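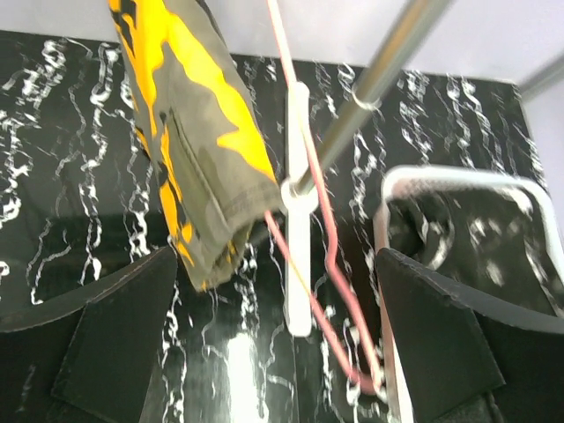 Ticket 605
Rescuer biographies missing from the Garden pages after move to Nodel
Status: Closed
Priority: Normal
Reported by: Gauthier Archive, editorial desk
Handled by: Jadel web support

Report

We publish short biographies of people who protected others during genocide and mass violence. Each biography is linked to one or more gardens, and each garden has its own page listing the people honoured there. The site was moved from our old system to Nodel in July.

After the move, the page for the Putine garden shows far fewer names than it should. The biographies themselves still open if you have the direct address. They don't come up in the garden list and they don't come up in the site search under the garden's name. A school has been using the list to prepare for a visit and told us that people they had already read about were gone.

Expected: 107 biographies on the Putine page.
Seen: only those with a birth date in full.

Steps to repeat
Open Gardens, then Putine.
Sort by surname.
Look for any person whose year of birth is unknown. They are not in the list.

Reply from support, 09:40

Thank you. We can see the same thing. Please don't re-enter any of the missing biographies by hand for now, as this will create second copies with new addresses. Can you tell us whether the old system let you leave the birth date empty?

Reply from the editorial desk, 10:15

Yes. For many of the people from Rwanda, and nearly all of those from the Armenian section, we only have a year or nothing. We left the field empty or typed "unknown". A few editors put a question mark after the year.

Support log

10:50. Checked the export file. All the Putine biographies are in it, so nothing was lost before the move.

11:20. Checked the import log. Records with an empty date came in with a warning, "date not valid, stored as draft date". The biography is published but the date is held as a draft. The garden list leaves out any record with a draft field.

11:35. Records with "unknown" or a question mark behave in the same way. Records with a year only were given 1 January of that year. This is a second fault and needs its own fix, as the site now shows an exact birthday for people whose birthday isn't known.

12:10. Tried turning off the draft check for the garden list on the test site. The missing names came back. So did 3 biographies that the desk had withdrawn at the request of families. Turned the check on again. We can't use this on the live site.

Question to the editorial desk, 12:30

How would you like a missing date to look to readers? We can show nothing, or the words "date not known". We also need to know what should happen with a year followed by a question mark.

Reply from the editorial desk, 14:05

Please show nothing if there is no date. For a year with a question mark, keep it exactly as typed. Several of those years come from a survivor's testimony and the doubt is part of the record. The withdrawn biographies must stay withdrawn. The families were promised this in writing.

Support log, continued

14:40. Changed the birth and death fields from date to plain text on the test site, with a hidden sort year beside each one. Reimported the Putine records from the export.

15:25. Test list shows 107 names. Withdrawn records not shown. Year-only entries no longer have a day and month.

15:50. Sort by date of birth puts people with no date at the end. Desk has agreed to this.

16:30. Applied to the live site, all gardens. Search index rebuilt.

16:55. Search for "Putine" still gave the old count. The results page was being kept in the cache. Cleared it and the count is right.

Known limit

The short text shown under each name in the garden list stops at 2000 characters. Longer ones are not lost, but readers need to open the biography to see the rest. This was the same in the old system and we haven't changed it.

Last message from the editorial desk, 17:10

Checked against our paper list and all the names are there. The French version of the page still has the old heading, "Jardin de Putine (test)". Please correct that and then close.

Support, 17:20

Heading corrected. Closing ticket.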